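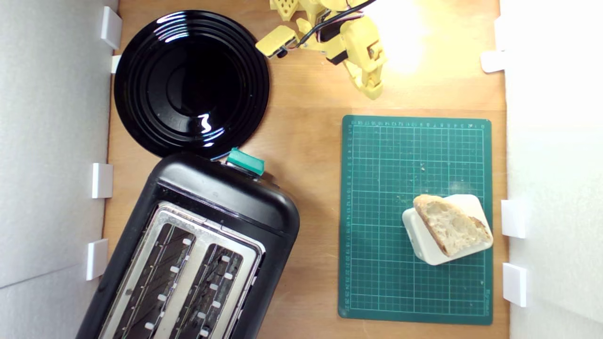 A yellow robot arm over the bench, with a toaster to one side and a slice of bread on the cutting mat.

Small robot arms of the sort that people build on a desk or a kitchen table are to get a set of good practice notes of their own, after a long and (by all accounts) very friendly round of comments that closed in July.

The notes have been drawn up by Trolard, the workshop network for people who make and teach with low-cost arms, and they deal with the everyday things that the big factory standards were never really written to cover. Keep cables tied back along the joints so that they can't snag. Fix down anything that marks the edge of the working area. Never leave an arm alone with a heating appliance that is plugged in, and agree before you start who has a hand near the switch.

Guangming Lu, who edited the text, said he had expected perhaps a few dozen replies and was rather overwhelmed to receive 1,605 of them, a good many from schools. "People were so generous with their time," he said. "We had 61 messages on toasters alone, and I read every one of them with a cup of tea beside me."

Food gets a section to itself, which was the part most often asked for. It suggests that anything an arm has handled in practice should go in the bin afterwards, that crumbs be brushed away between runs, and that mats used for food be kept apart from those used for soldering or glue – a point that several teachers had raised quite firmly.

The notes are voluntary, and Trolard is keen that they stay short enough to pin up on a wall. A first printing of 500 copies will go out by post, with 300 of those set aside for schools and clubs, and a revised version is planned once readers have had a winter to try them out.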